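Ticket 1361: Both hands hold the object over the plate and never release it (bimanual kitchen tasks, simulation)

Status: Resolved, one follow-up open
Component: Kenevik task runner, policy bridge
Reported by: Elsa Moen
Assigned to: Vik team
Severity: Blocks evaluation

Description of the problem

I am running the two-arm kitchen tasks in simulation, with the learned policy connected through the policy bridge. Since I updated the task runner at the beginning of October, most of the episodes finish with a timeout. The arms reach, the hands close, the objects go up, and then each hand stays above its plate and does not open. There is no error in the log. The episode continues until the step limit and is counted as failed.

Before the update the same checkpoint was working well on this task. I did not train again and I did not change the scene files. I want to be clear about this, because my first thought was also that I have broken something myself.

What I expect: after the hand is above the plate, it goes down, the fingers open, the arm goes back.

What I get: the hand arrives above the plate and stays. If I look at the joint values, there is a very small movement, like trembling, but no direction in it.

Setup

Task runner: current main branch
Policy bridge: the version that comes together with it
Simulator: same build as before the update
Policy: action chunks, both arms and both hands in one vector
Control: joint position targets
Rendering: on the same machine as the policy

Steps to reproduce

1. Start the task runner with the two-plate task and the default config.
2. Load any checkpoint which was trained before the update.
3. Run one batch of 120 episodes with the seeds from the evaluation list.
4. Open the summary. In my case 71 episodes end with timeout in the hold phase.

The remaining episodes are mostly fine, and this confused me for a long time. If it were a wrong joint order or a wrong sign, I think nothing would work.

Log, first day

09:40. I suspected the contact settings first. In a previous ticket somebody had fingers which were sticking to the object because the friction was too high. I lowered the friction for the fingertips in two steps. With the lower value the objects slip out during the lift, but the episodes where the grasp survives still stop in the hold phase. Put the friction back.

10:25. Checked if the hand is commanded to open at all. It is not. The finger targets stay at the closed values until the end. So the physics is innocent, and the hand does what it is told.

11:10. Ran the same checkpoint in the old task runner, from my backup folder. Same seeds. Only two timeouts. This excludes the checkpoint.

13:30. Compared the config files of the old and new version. Differences which I found:

- camera list is now sorted by name
- image resize moved from the task runner to the policy bridge
- chunk_execute has a new default
- logging folder has a different name

The sorted camera list looked very suspicious to me. If the left and right wrist cameras are exchanged, the policy would see the wrong hand. I printed the keys and the shapes right before the policy call, and saved the arrays to disk. The order is different in the list, but the dictionary is built by key, so every image arrives at the correct input. Not the cause. I lost more than one hour here.

15:45. Image resize. The old code made the image smaller and padded it with black bars at the top and bottom to make it square. The new code does the same in the bridge. I compared the saved arrays from both versions, the same state, the same seed. The maximum difference is one gray level on a few pixels. Not the cause.

16:20. Wrote to the channel and opened this ticket.

Reply from Vik team

Thank you for the detailed log. Can you please send the following:

- the value of chunk_execute in the old and in the new config
- the action trace of one failed episode, both arms
- whether it happens also when only one arm has an object

We had a similar report from the Brengate cell, but they use a gripper with one joint, and there the problem was in the calibration file. Probably it is not connected.

Log, second day

08:50. The values: in the old config chunk_execute is 61. In the new config it is 13. I did not set this line by myself, it is coming from the default. My own config does not mention it, so the update changed the behavior silently.

09:15. One-arm test. When only the left arm has a task, all episodes finish. When only the right arm has a task, the same. The problem exists only when both hands are holding something.

10:00. Plotted the action trace. Now it is more clear. At each new call, the policy predicts a chunk where one of the hands goes down and opens, but this begins late in the chunk, after a short waiting part. With the old value we execute enough of the chunk to reach the opening. With the new value we execute only the waiting part, then we throw away the rest and ask again. The policy sees nearly the same state and again answers with a waiting part first. It can repeat forever.

10:30. I looked at the training demonstrations to understand where the waiting comes from. They were recorded with one operator moving both arms, and this person very often makes a pause with both hands up before putting the first object down. I suppose people need to decide which hand goes first. The policy has learned the pause correctly. In the one-arm demonstrations there is no pause, and this explains the result from 09:15.

11:05. Set chunk_execute back to the old value in my config and started the full batch again. Timeouts in the hold phase: zero. There are three failures of another type, where the object falls off the plate after the release. I had these also before the update.

11:40. Before closing I wanted to have a typical hold state in the ticket, so that other people can compare with their own runs. Taken from the policy input, with the padding still on it. The left hand has the orange vegetable over the plate with the dotted rim, the right hand has the purple container over the white plate.

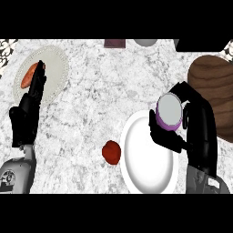

If you have the same problem, the finger targets in your log will be constant at this point and the wrist targets will change only in the third decimal. When you plot the predicted chunk together with the executed part, you will see the opening motion in the part which is thrown away. I recommend to make this plot first. It takes five minutes and I would have saved one day.

Root cause

The default of chunk_execute was made shorter in the new version, to make the policy react faster. For checkpoints trained on demonstrations with long pauses, the executed part can be shorter than the pause, and the policy stays in the same state.

Workaround

Set the value in your own config and do not depend on the default:

policy_bridge:
 chunk_execute: 61
 blend_steps: 0

If you need the faster reaction, there is a second possibility. Keep the short value, but turn on blending, so that the old prediction is mixed with the new one. I tried it with a few episodes only. The hands do open, but the movement down is slower, and I do not have enough results to recommend it.

Reply from Vik team

Confirmed on our side with your seeds. We will return the default to the old value in the next version, and the runner will print a warning when the config does not contain this line. We also add a check for the hold phase: if the finger targets did not change and the wrists did not move for a long time, the episode is marked "stalled" and no longer "timeout". Then it is easier to find in the summary.

About the pauses in the data: the Vodetti import script has an option to remove the frames without motion. Please be careful with it. It looks at each arm alone by default, and for two-arm data this can cut one arm in the middle while the other one is waiting. Use it only with the option for both arms together.

Answer from Elsa Moen

Thank you, this is a good solution for me. The separate label "stalled" will help a lot. I will try the import script on a copy of the dataset and train one checkpoint with the shortened pauses. If it works with the short value, I will write the result here.

One small request more. Please put changes of default values in the release notes under their own heading. I read the notes before updating, but the line was inside the paragraph about logging and I did not see it.

Follow-up

Open: retrain with pauses removed, both arms together, and compare with the short chunk_execute.
Open point moved to the data tooling list. The main ticket is set to resolved.

Related tickets

Policy bridge: wrist camera key missing after rename
Fingers slip during lift when friction is below default
Vodetti import: idle frame filter cuts one arm only
Brengate cell: gripper does not open fully after calibration
Kenevik task runner: summary counts aborted episodes twice
Blending: jump in wrist target at chunk border
Request: print full resolved config at start of run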